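The Long Goodbye to the Village Bus

652 shares | 5 comments

Half six in the morning, Bratgate. Dark, drizzle, one shelter with a bench that slopes so you can't really sit on it. The 266 comes round the corner with its wipers going and six people get up off the wall.

It has done this every weekday for longer than most of them have lived here. In December it stops.

The operator, Tedari, says the money has gone. Fuel up, drivers hard to find, passengers never back to what they were. The council says its own pot was spent on the school routes, which it has to run by law. Both have put this in letters. The letters are very alike.

So I rode it for a week, end to end, Bratgate to Warkville and back. Fifty minutes if the level crossing is up. Longer if not. It's usually not.

Who's on it? Hospital cleaners, first thing. College kids after that, asleep against the glass with their music leaking out. Then a gap, then the pass holders, who wait for half nine and get on all at once with trolleys. A man with a cello on Tuesday. He'd bought it a ticket once, he told me, for a joke, and the driver had printed it off with a straight face.

Everyone assumes rural buses are empty. This one isn't, not at both ends of the day. The middle is thin, I'll give them that. One afternoon it was me, the driver and a woman taking a cake to her sister's. She held it on her knees the whole way, even over the humps at Vitale Road, and got off backwards.

What people wanted to talk about was the small stuff. Getting a prescription. Getting to the dentist, now there's only the one. A cleaner on the early run had worked out taxis for a month and got to more than her rent, so she has been looking at rooms in Warkville, where she doesnt want to live.

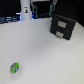

What happens to passengers who can't drive once the 266 goes?

They'll be offered a ring-and-ride minibus, booked the day before, running three days a week between ten and two. Nothing early, nothing after college. The cleaners are out of luck, and so is anybody whose appointment moves at short notice.

I tried the ring-and-ride, which already covers the farms north of the river. Nice driver. Warm. But the phone line took four goes to get through and the slot I wanted had gone, so I had two hours to kill in Warkville before my lift home. Library shut on Wednesdays. Cafe full. I walked round the market twice and bought a plant I didn't need.

There are other ways of doing it. Some parishes have clubbed together and run their own bus with a paid driver and a part share of the diesel. Others have had the timetable redrawn, fewer buses but at the hours people need them. Bratgate asked for the second one. A petition with 180 names went in before Easter, mostly collected on the bus itself, on a clipboard passed seat to seat. The reply thanked everyone for there interest.

My last trip was the final one of the day, quarter past six out of Warkville. Standing room as far as the retail park. Then it emptied, stop by stop, people saying cheers to the driver the way they do round here, even the teenagers. By the top of the hill there were three of us. The lights flicker on that stretch, something to do with the gears, the driver said, and he'd reported it, and they'd said it wasn't worth fixing now.

Comments (5)

mossyback: My mum gets this to dialysis. Ring and ride is no use to her, they won't book a return without a fixed time.

Top Deck: It's a single decker but otherwise spot on. That crossing is a disgrace.

hillsidejan: Used it twice in ten years so I suppose I'm part of the problem. Will miss it in the snow.

mossyback: Jan you won't get it in the snow either, it never makes the hill

R. in Warkville: Anyone know if season tickets get refunded? Tedari not answering.

Last updated 12 August 2025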